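Jikamo brings visitor passes to the phone for sites with shared entrances

Priltunik, March. Jikamo, a supplier of door entry systems for workplaces and colleges, announces a new visitor pass service with the name Clenemetti. With this service, a company can send an entry pass to the phone of a guest before the visit. The guest holds the phone to the reader at the entrance, and the door opens during the hours which the host has chosen.

The service is made for buildings where several tenants use the same front door. In such buildings the reception desk often keeps a paper book and a box of plastic badges, and the badges are frequently not returned. Jikamo has tested Clenemetti during the winter at Tijani, a business park at the edge of Priltunik with 75 tenant companies and nearly 1,000 people at work on a normal day. In the test period the park changed its main entrance, the car park barrier and the doors to the shared meeting rooms to the new passes.

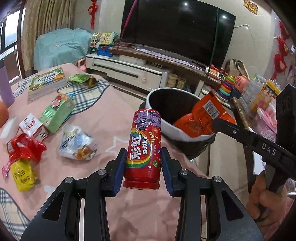
The tenants at Tijani were asked for their opinion at the end of the test, and one of them answered that the queue in the morning has become much shorter, but that older guests still prefer to receive a badge in the hand, and that the park should keep a small number of them at the desk. Jikamo has followed this advice. Every Clenemetti licence now includes the possibility to print a day badge with a code, which works on the same readers.

Each pass is valid for one guest and ends by itself at the time set by the host. A pass can also be stopped earlier from the host's own screen, without a call to the security office. If a guest has no network connection at the door, the pass still works, as it is stored on the phone when the invitation is accepted. The record of visits is kept by the building operator, who decides after how many days it must be deleted.

Clenemetti works with all Jikamo readers of the 400 series. Owners of older readers need a small extra unit, which an installer can place behind the existing cover. The change takes 2 hours for a normal entrance, and the door can be used with ordinary cards during this time.

The service can be ordered from April through the usual Jikamo installers. Existing customers will receive a letter with the prices for their site. A demonstration entrance is open to building managers at the Jikamo office in Priltunik, by appointment.

About Jikamo
Jikamo develops and sells readers, locks and software for the control of doors and barriers. The company has its office and its workshop in Priltunik.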